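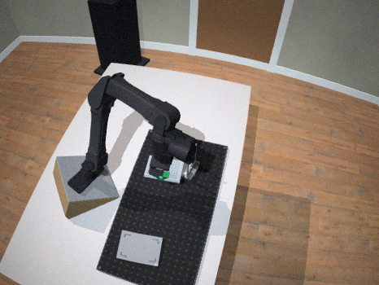 Hi Farzana, hi everybody,

Sorry to be slow getting back to the list - September got away from me, what with the plums and then my sister visiting, and I wanted to sit down with a cup of coffee and answer this properly.

> On Saturday, Farzana Sheikh wrote:
>
> Has anyone here kept a sourdough starter going through a long trip?
> I'll be away 14 days and my neighbor in Bickerstaff has politely
> declined to feed it. I have a jar of the rye one that Willy handed
> out at the spring swap and I'd hate to lose it. Fridge? Freezer?
> Also, is it worth drying some?

Fridge, and please don't worry! That rye starter is tougher than any of us. I left mine for a good deal longer than 14 days when we drove out to Pilell, and it came back with a gray puddle on top and a smell like nail polish, but two feedings later it was climbing out of the jar again. The puddle is only hooch, so pour it off or stir it in, whichever you like. If you ever see pink or orange streaks, or fuzz, throw the whole thing out and write to me for more.

What I do before a trip is feed it a bit stiffer than usual, so it's closer to a dough than a batter, leave it on the counter for an hour, and then put it at the back of the fridge with the lid resting loosely. A stiff one eats more slowly. I wouldn't freeze it as your only copy (I've had one come back and one that never did).

And yes, do dry some! Spread it thin on parchment, let it go completely crisp, and crumble it into an envelope. I still have an envelope from the old Skota bake days and it woke up fine last winter, though it took 6 days and I'd nearly given up on it.

When you get home, keep back a spoonful and feed it twice before you try a loaf. My usual loaf takes 300 grams of rye, if you want somewhere to start - I can type up the rest if people are interested.

Safe travels, and tell us how it does,

Willy Van der Linden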